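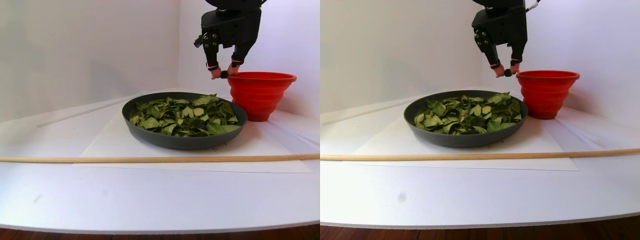 Section 4: Drying Leaves and Herbs in Your Tevska Cabinet

Welcome to the fun part! If you've worked through Section 3, your cabinet is level, the fan is running and the trays slide in and out without catching. Now you get to fill it. Leaves are the best first load for a new owner, because they dry quickly, they forgive small mistakes, and they make the whole kitchen smell wonderful. Mint, lemon balm, basil, sage and bay all do well. Save fruit and mushrooms for Section 5, once you have a feel for how your cabinet behaves.

What you need

The cabinet, with the drip tray in place
Mesh trays (use the fine mesh for leaves; the wide mesh lets small pieces fall through)
Fresh leaves
A large bowl for washing
A wide, shallow pan or dish for sorting
Two clean dish towels
Jars with tight lids, completely dry inside
Labels and a pen

4.1 Sorting and washing

1. Pick over the leaves before they go anywhere near water. Pull out anything yellow, slimy, spotted or chewed. A wide dish makes this much easier than a deep bowl, where the bad ones hide at the bottom.

2. Strip the leaves from thick stems. Thin stems on mint or lemon balm can stay for now and come off after drying, when they practically fall away in your fingers.

3. Fill the large bowl with cold water and swish the leaves gently. Lift them out by hand and leave the grit behind in the water. Repeat with fresh water until the bottom of the bowl stays clean.

4. Spread the leaves on a dish towel, lay the second towel on top and pat. Don't rub! Bruised basil turns black in the cabinet, and it happens fast.

5. Let the leaves sit out until you see no water on them. A salad spinner cuts this wait down a lot if you own one.

Note: Only dry plants you can name for certain and know are safe to eat. The cabinet can't make an unsafe leaf safe.

4.2 Loading the trays

1. Take all the trays out and set them on the counter.

2. Lay the leaves in a single layer. They can touch, but they shouldn't overlap. Curled leaves are fine as they are.

3. Put large, thick leaves (sage, bay) on the lower trays and small, tender ones (mint, thyme) on the upper trays. The air coming in at the bottom is a little warmer.

4. Slide the trays back in, starting at the bottom. Push each one until you feel it click past the stop.

5. Close the door and turn the latch to the right.

Note: You may be tempted to pile things up when the garden is going crazy. We've all done it. A heaped tray dries on the outside and stays damp in the middle, and you end up spreading it out again anyway. Two light loads beat one heavy one every time.

Caution: Never line the drip tray or the floor of the cabinet with foil or paper. This blocks the air inlet and the cabinet will overheat and shut off.

4.3 Setting the temperature and timer

1. Press POWER. The display shows the last setting used.

2. Press MODE until the leaf symbol lights up.

3. Leave the temperature on the leaf preset for your first load. Tender herbs lose their scent when they get too hot, so go up only if your kitchen is very humid, and then one step at a time.

4. Turn the dial to set the timer, then press the dial to start. The fan comes on first and the heater follows a few moments later.

5. Check the leaves at the halfway point. Swap the top and bottom trays while you're in there.

The timer is a helper, so trust your fingers over the numbers! Mint picked on a dry afternoon and mint picked after a rainy night are two very different loads. Write down what you dried and how long it took. After a season you'll have your own chart, and it will be better for your kitchen than any chart we could print.

Caution: The trays and the inside of the door get hot. Use oven mitts when you move trays during a cycle.

4.4 Testing for dryness

1. Take one leaf from the center of each tray and let it cool on the counter. Warm leaves feel softer than they are.

2. Crumple it. A dry leaf crackles and breaks into flakes. If it bends or feels leathery, it needs more time.

3. For bay and sage, snap the center vein. It should break cleanly.

4. If one tray is done and the others aren't, take the finished tray out and keep going with the rest.

Tip from Jurgita Bite in our test kitchen: put a few finished leaves in a closed glass jar and look at it the next morning. Any fog on the inside means the batch goes back in the cabinet. It's such an easy check, and it has saved a lot of mint.

4.5 Storing your leaves

1. Let everything cool completely with the door open and the fan off.

2. Pack the leaves whole where you can. They keep their flavor far longer that way, and you can crush them right over the pot.

3. Close the lids tightly and label each jar with the plant and the month. Dried oregano and dried marjoram look a lot alike by November, believe us.

4. Keep the jars in a dark cupboard away from the stove.

4.6 Cleaning up after a leaf load

1. Unplug the cabinet and wait until it's cool.

2. Tap the trays over the sink to knock out the crumbs, then wash them in warm, soapy water with a soft brush. Do not put fine mesh trays in the dishwasher. They warp.

3. Wipe the walls and door with a damp cloth. Strong herbs leave their scent behind, and sage-flavored apple rings are not for everyone.

4. Pull out the drip tray, empty it, dry it and put it back.

If something seems off

Leaves turned brown or black: they were bruised, too wet when loaded, or the temperature was set too high.

Leaves blew into a heap at the back: light leaves can lift as they dry. Lay a second mesh tray upside down on top.

Display shows code 17: the door isn't latched. Open it, close it and turn the latch again.

Display shows code 23: the air inlet is blocked. Unplug the cabinet, let it cool and clear anything near the bottom vent.

Little or no smell when you crush a leaf: the leaves were probably old when picked. Try again with young growth, cut in the morning.

Replacement fine mesh trays are part 391. The door seal is part 162.

Continue to Section 5, Drying Fruit and Mushrooms.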